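The Rose Bowl

Ljubica had the kitchen to herself until two, when the man from Pasinwood was coming with the last of the flat boxes. She started with the cupboard over the stove and worked left. Her aunt had kept everything: yogurt lids, birthday candles burned halfway, a receipt from Govevier for a toaster that had died years ago. It went in the trash bag, all of it, without much thought.

The dishes took longer. She wrapped the plates in newspaper and stood them on edge in the box, the way Thongchai had shown her. He was in the garage with the tools. Every so often she heard him drop something and say a word.

At the back of the bottom shelf, behind the rice cooker, was the blue-and-white bowl with the roses.

She had not seen it since she was ten. It used to come out in August, when the whole family drove up, and it was always for the noodles. You had to wait until you were done eating to see the roses on the inside. She and her cousin Nantana used to race to get to them, and Nantana always won.

She set it on the counter and called her.

"The rose bowl," Nantana said. "I thought I broke that."

"You broke something."

"I broke a blue bowl. I cried in the bathroom. She told me it was the rose one."

"It's right in front of me," Ljubica said.

There was some noise on the line, a bus or a truck. Nantana lived 1468 miles away and called from sidewalks.

"She let me think that for twenty-five years," Nantana said.

"Maybe she forgot."

"She didn't forget. I used to send her money for it. I was in college, I sent her 500 dollars. For a bowl!"

Ljubica didn't know what to say to that. She turned the bowl a little on the stone. Then she remembered the envelope she had found that morning in the drawer with the string and the dead batteries. She had put it aside to give to the lawyer. It was by the phone, and she went and got it and opened it with her thumb.

"Hold on," she said.

It was a check, never cashed, folded in a piece of notebook paper. On the paper her aunt had written Nantana's name and nothing else.

"What is it?" Nantana said.

"Your check. She kept it."

The truck noise went away. Thongchai came in from the garage, looked at the bowl, and asked if it was going in the box or not.

"Not," Ljubica said. She told Nantana she would mail it to her, and Nantana said no, don't mail it, she would come and get it herself.

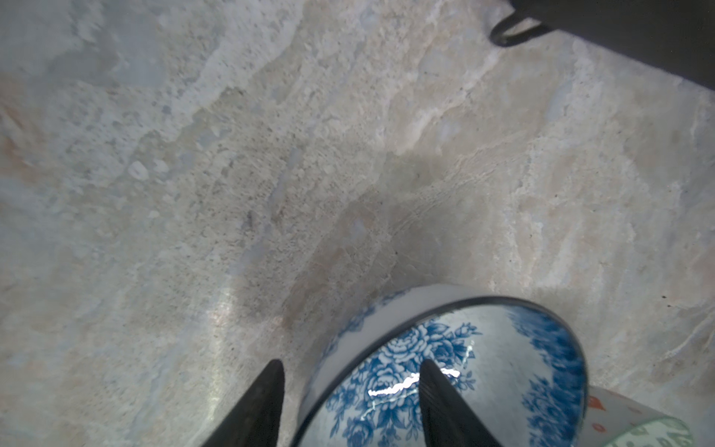
The rose bowl on the kitchen counter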